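Can a machine fold a towel yet?

My sister asked me over dinner when she could buy a robot that would put away the laundry. She has three kids and she meant it. I gave a poor answer at the table, so I'm going to try again.

I've worked with automation for most of my adult life, first at Prendergast, where we packed door hinges, and now at a smaller shop that does kitting for furniture makers. Kitting means putting the right screws, dowels and brackets in the right bag. We have machines that do part of it and people who do the rest, and the line between the two has moved less than you'd expect from the news.

The parts that machines do well are the ones where we did the thinking ahead of time. Our Cornier bagger drops a counted set of screws into a bag and seals it, all shift long, and I almost never look at it. But somebody decided where the screws would come from, which way the bag would open, and how high the chute would sit. If you move the chute an inch, it stops being a good machine.

A house is the opposite. Everything in a house has been moved an inch.

In March I spent time with a small team that is teaching an arm to do kitchen and laundry chores. The project is called Nillesik. Bereket Ambaye runs the day-to-day work and he let me sit in and ask questions, which I did until he started answering them before I finished. They had a list of 8 chores they wanted the arm to learn. When I visited they were happy with two of them, moving cups from a rack to a shelf and wiping a counter. Towels were next. They had recorded 345 tries at folding a hand towel, with a person guiding the arm, and Bereket said he wanted several times that before he would judge it.

I had assumed the hand was the hard part. Bereket puts more of the blame on seeing. The arm has a small camera near the gripper, and what it gets from that camera is often a lot worse than what I would get by leaning over and looking. Get too close to a thing and you lose its edges. A person in that spot would back off, or feel around, or just remember where the towel was. The arm has to be taught each of those, and it doesn't carry them over to the next chore very well.

Then there is speed. I timed a cup going from rack to shelf with my phone and it took roughly 6 seconds. I can do it in one without looking. Bereket wasn't bothered by that. He says slow is fine if you're asleep while it happens, and I agree with him as far as cups go. I'm less sure about anything involving a stove.

On our own floor we tried an arm from Janon last year for the odd-shaped brackets. It picked well for 5 weeks, then a supplier changed the coating on the brackets and the picks got worse. We spent a while on lighting and got most of it back. Nobody on the line had noticed the coating was different.

So what I should have told my sister is this. Wiping a counter, maybe in a few years, for a lot of money. Cups, the same. Laundry is further out, and the fitted sheet is further than that — I can't fold one either. She'd be better off with a second hamper and making the oldest sort his own socks.

I'm going back to see Bereket's team once the towel work is further along, and I'll write up what I find.
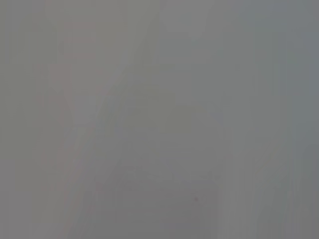
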